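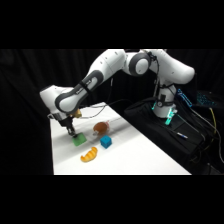
**Figure 4.** The arm over the green block, fingers pointed down. The blue cube, the brown sphere and the toy croissant share the table.

### 5.2 Silent grasp failures

The controller reported a successful grasp in all 2,140 logged attempts. We do not believe it. Reviewing the recordings by hand, Na and Huttunen found 62 attempts in which the fingers closed and the arm lifted with nothing between them. The log entry for each reads the same as for a good pick.

The check behind that entry is thin. It compares finger position with the commanded width and passes if the fingers stop early. On our unit they sometimes stopped early on their own, which earlier work on the Kuroda task set put down to "sensor noise" without showing any sensor data. Of the 62 misses, 29 involved the green block, the object under the gripper in Figure 4. It is slightly rounded, and a sliding contact is a tempting explanation, but we have no force readings to support it and would rather leave the question open.

Two misses worry us more than the rest. In both, the arm carried on to the place step and pressed its closed fingers into the tabletop until Besson hit the stop. The force limit – set to the value given in the Bralbridge protocol – did not trip either time. We lowered it in June and have not seen the fault again, though the runs since then are too few to call it fixed.

Success rates taken from this controller's own log, including those in our Section 4, should be read as upper bounds.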